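Budgeting for a second set of hand-held grippers – what am I forgetting?

Posted by Akis

I look after a small setup where people pick up kitchen and storage stuff with hand-held grippers, and we record it to train a robot arm later. I have to hand in a spending plan for a second station in March and I keep going back and forth. The grippers themselves are easy, I have a quote from Hoswood for two. It's everything else I'm fuzzy on. Our table now is a plain white top with a wire basket and a square bowl on it, one gripper in each hand, each with its own black cable. Do I copy all that, or spend the money on spares? 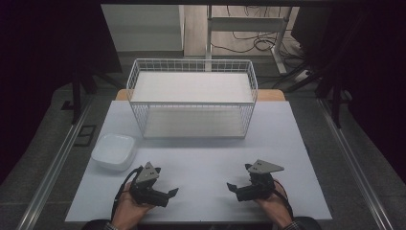 Replies

Vass

Spares first! I bought a second station before I had a single extra finger pad and spent 8 days waiting on one small part. Hoswood sells pads in packs of 20, so get a pack and put it on its own line in the plan or somebody will cut it. Then cables, in the length you really use, plus 2 more. Power strips too, I always forget those.

For the things you pick up, don't spend much. Mine came to 102 dollars for the whole shelf and most of it was food containers. Get some with stiff sides and some that are a bit see-through, and try them upright, held down low between the two fingers. 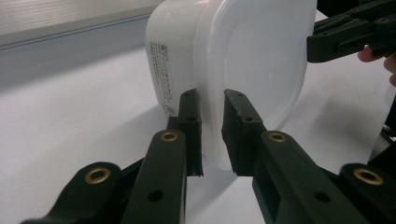

I'd also buy two of everything you end up liking, as stores swap their stock all the time and you'll never match a box a year later – I've tried. Leave the labels on or take them off, but pick one and write it down. And ask about shipping before you sign, mine was a nasty surprise.

Rarnavine

depends on your budget. we just got a cheaper table and it was fine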